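January, shell notes, carrying on from the last entry

Right, back to the log clean-up on Sarnov. I'd left the sed one-liner half finished and of course it bit me this morning. The plan was to strip the trailing spaces from every file in the old Cho directory, so I ran sed -i with a wildcard and got "Argument list too long". Fair enough, there are well over 2000 files in there.

So I switched to a plain loop in the shell, which doesn't mind how many names it gets (the limit only applies when you start another program with them). Slow but fine! Then I noticed 104 files with brand new dates that I hadn't meant to touch. They were symbolic links – well, they used to be. sed -i writes a new file and renames it over the old one, so each link got swapped for a real copy. I'd completely forgotten that. There's a --follow-symlinks option in GNU sed and I've now put it in my alias, so please copy mine if you've got the old one.

Restored the links from the Skodine backup with tar, all fine. It took 13 minutes, mostly me typing the path wrong.

Other bits while I was in there:

sort -u and sort | uniq gave me the same output on the host list, so I've dropped the pipe. Keep uniq -c for when we want the counts though.

cut is hopeless on the Tustar reports as the columns are padded with a varying number of spaces. tr -s ' ' first, then cut, and it behaves. Or just use awk and stop being stubborn (Margit's view, and she's probably right).
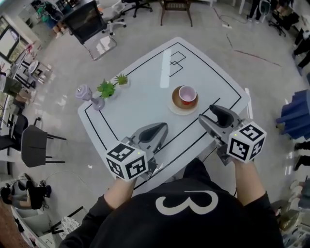

Nigel Bellamy
Systems administrator

Still to do: the nightly script has three calls to grep on the same file, one after another, and I'm sure one grep -E would cover the lot. I had a go before lunch and the brackets beat me. Also want to check whether the cron job picks up the same locale as my login, as the sort order looked odd on the accented names – try LC_ALL=C in both and compare with diff.

Margit, if you get to it first, the test copy is in my home directory under sedtest. Don't run it on the live one yet please!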